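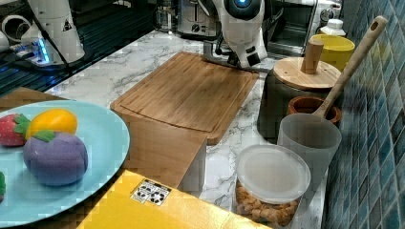
Toy fruit on the blue plate, bamboo board on the marble counter. July.

Notebook, practice kitchen, July, started 9:40

Continuing from the previous page. Today was for the play food and the counter layout, before the Jurkberg order goes out. Randa Harb wants one list for the kitchen set so we stop arguing about what belongs in it.

Play food first. The lemon, the strawberry and the purple one are fine to keep. I have been writing "plum" on the inventory and Randa has been writing "eggplant," and the Hubáček list that came with the set has neither word, only item numbers. From now on it goes down as "purple fruit, green cap." Please use that wording on the sheets. I changed it on the July sheet and on the lid of the storage box.

The lemon is smooth and likes to travel. On a flat board it went off the side twice when I bumped the counter with my hip. On the light blue plate it stays where it is put, so the plate is the default place for fruit. The strawberry is less trouble. The purple one sits best with something next to it.

Washed everything in the small sink with dish soap and let it dry on a towel. Do not use the hot cycle. The older Fidine pieces went through it in spring and the caps came up at the edges. I glued those back and they are in the bottom of the box, marked with tape. They can go in the bin when the order arrives.

10:25

Bamboo board. Oiled it yesterday with the mineral oil from the second shelf, wiped it off after 80 minutes. The groove holds oil longer than the flat part, so run a folded cloth around it at the end or it stays sticky. I did not do that the first time and had to go back with a clean rag this morning. The color came up nicely.

Checked it for warp with the steel rule. 3 mm gap at the middle, laid across the width. Last entry had the same figure, so it has not moved. Fine for our use. If it gets worse, turn it over and leave it a few days with a weight on it.

The block is the same bamboo and takes the same oil. End grain drinks more of it. I gave the ends a second coat and left the sides alone.

With the board set on the block you get a step, and the near end of the board hangs over. Good for height when you are reaching in from the front. Bad for anything round – see lemon. Randa tried leaning on the overhanging end and the far end lifted, so no weight on that end, and keep anything heavy toward the back. I cut a strip of the Useo shelf liner to go between board and block. It grips better, but it left a mark in the fresh oil. Will try again once the oil has had a few days.

11:50

Counter. The marble marks easily. There is a dull ring near the sink from a cut lemon (a real one, lunch, my fault). Polishing powder took off some of it. It is honed a little compared with the rest now and you can feel it with a fingertip. Leave it alone, more rubbing will make it worse. Spills get wiped straight away, including water.

The stovetop glass got the scraper and then a damp cloth. Every smear shows on black, and paper towels leave lint, so use the gray cloth from the drawer. Do not park the plate on the glass. It scratches from the underside, I checked, the foot of the plate is rough.

Layout that worked best this morning: plate at the left, board in the middle on the block, containers kept back from the board. I had the containers closer before and there was no room to get a hand in.

Order for Jurkberg, as agreed with Randa:
– play fruit, 17 pieces, mixed, no duplicates of the lemon
– one spare plate, light blue if they have it
– mineral oil, food grade, one bottle
– lint-free cloths, one pack

Total came to some 63 before shipping. Randa is sending it this afternoon.

Still open: label for the storage box, where the block lives when the board is put away, and whether the shelf liner is worth a second try. The towel from the fruit is still hanging by the sink and needs to go in the wash.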